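Tondeo Countertop Microwave, White
Item 2452

I put off replacing our old microwave for ages, and this is the one I'd hand to anybody with a small kitchen. It's a plain little workhorse and I've got 40 of them on the shelf.

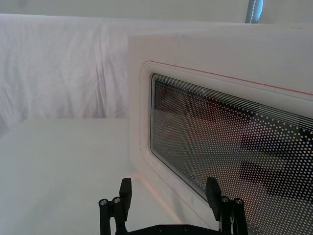
Cleaning is what I get asked most. A damp cloth does it, and go easy on the scrubbing pads! I love the thin reddish-orange line around the door – it perks up all that white – and I'd hate to see anyone scratch it. Same goes for the window.

The glass turntable lifts right out, so wash it in the sink with your dishes.

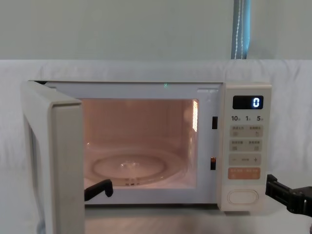
Let it dry before you put it back. Spare turntables are item 266, and I'm restocking those in November.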